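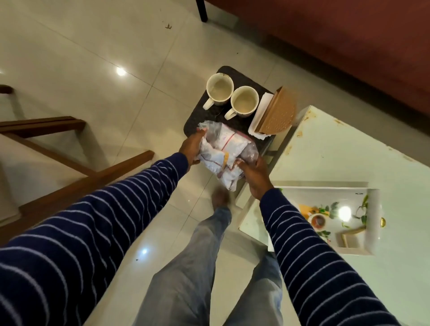 Figure 4. Sachet plastique transparent regroupant des paquets alimentaires, tenu au-dessus d'un set tissé sombre ; deux tasses et un porte-serviettes en bois sur le même support.

Revues > Espaces domestiques > Numéro en cours > Article
Rechercher dans la revue Recherche avancée OK

4.2. Le regroupement secondaire des denrées emballées

Nous appelons regroupement secondaire l'opération par laquelle des paquets déjà fermés par le fabricant sont réunis dans un contenant souple avant d'être rangés. Le corpus Nishad en compte 374 occurrences, sur un total de 1 750 séquences de rangement annotées. La catégorie a été ajoutée au guide de codage en juin, après une première lecture du matériau par S. Bhatia, qui avait relevé l'insuffisance de la rubrique « mise en sac » héritée de la grille Bratero.

Le contenant est le plus souvent transparent. Cette propriété tient lieu d'étiquetage : à la figure 4, les paquets blancs à impression rouge et celui qui porte une bande jaune orangé se distinguent à travers le plastique. Un sachet peut contenir jusqu'à 4 types de denrées sans que les enquêtés jugent utile d'y apposer une mention écrite. Au-delà, ils déclarent préférer la boîte rigide.

La surface d'appui constitue la seconde variable. Le regroupement s'effectue rarement sur un plan dégagé à cet effet ; il se superpose à d'autres usages, en particulier la prise de boissons. Les deux tasses de la figure 4, qui contiennent encore un liquide laiteux beige pâle, occupent le set avec le porte-serviettes. Le sachet est alors tenu à deux mains au-dessus de la surface — configuration que nous codons « maintien suspendu » et que nous distinguons de la dépose simple.

Le tiroir ouvert visible à droite relève d'un troisième niveau d'analyse, celui des rangements de proximité. Son contenu hétérogène, dont un imprimé à motif de feuilles vertes, interdit de l'assimiler à une réserve alimentaire. Nous l'avons classé parmi les espaces mixtes, conformément à la typologie de Garkurier. La destination finale du sachet n'est pas codée à partir de l'image fixe — elle est établie par l'entretien, dont le protocole est exposé en section 5.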